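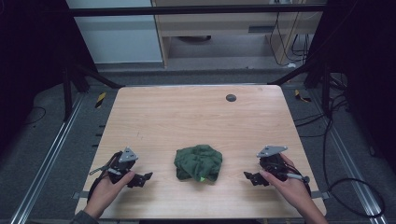 A green cloth on a wooden table.

Hillness Textile Lending Library
Frequently Asked Questions

Who may borrow from the library?
Any resident of Hillness or Cundolside aged 16 or over may apply for a borrower's card. Schools, care homes and registered community groups in either town may apply for a group card, which must be signed for by a named adult. Residents of other towns may consult items in the reading room but may not take them away.

What does the collection include?
The collection holds table linens, curtains, costume lengths, quilts, blankets and sample books. Most lending items date from the last 60 years. Older and more fragile pieces are kept in the Salazar Room and can be seen by appointment only.

Is there a charge?
Individual cards are free. Group cards cost $39 a year, payable when the card is issued and again each May. A refundable deposit is required for quilts and for any curtain set of more than two panels.

How many items may I borrow, and for how long?
Individual borrowers may have up to four items at one time, and groups up to 15. The standard loan is three weeks. One renewal is allowed, provided that no other borrower has placed a hold on the item.

How do I reserve an item?
Reservations can be made at the desk, by telephone or through Plosis, our online catalog. You will need your card number and the item number, which begins with the letter T. Held items are kept behind the desk for five days and then returned to the shelves.

May I wash an item before I return it?
No. Please return all items unwashed, even if they have been stained. Different fibers and dyes call for different treatment, and home laundering is the most common cause of damage to the collection. Staff will clean the item at no cost to you, unless the stain is of a kind listed in the borrower agreement (paint, candle wax, permanent ink).

May I iron or alter an item?
Light ironing is permitted where the care card says so. Hems may be tacked with cotton thread and must be unpicked before return. Cutting, gluing, dyeing and the use of iron-on tape are not permitted on any item.

What happens if an item is returned late or damaged?
Late items are charged at 67 cents per day. Damage is assessed by the Collections Manager, Yvette Zacharias, and borrowers receive a written notice before any charge is made. Ordinary wear — a loose thread, a softened crease — is never charged.

Do you accept donations?
Yes, within limits. We are currently unable to accept upholstery fabric, carpets or anything containing fur. Please do not leave bags at the door. Complete a donation form first, and the library will reply to arrange a drop-off time.

Can I have my own textile identified or valued?
Staff can offer an opinion on fiber and weave during open hours. We do not provide valuations for sale or insurance.

Is the building accessible?
The reading room and lending desk are on the ground floor with step-free entry from the parking lot. The Salazar Room is upstairs — items can be brought down on request when the appointment is booked.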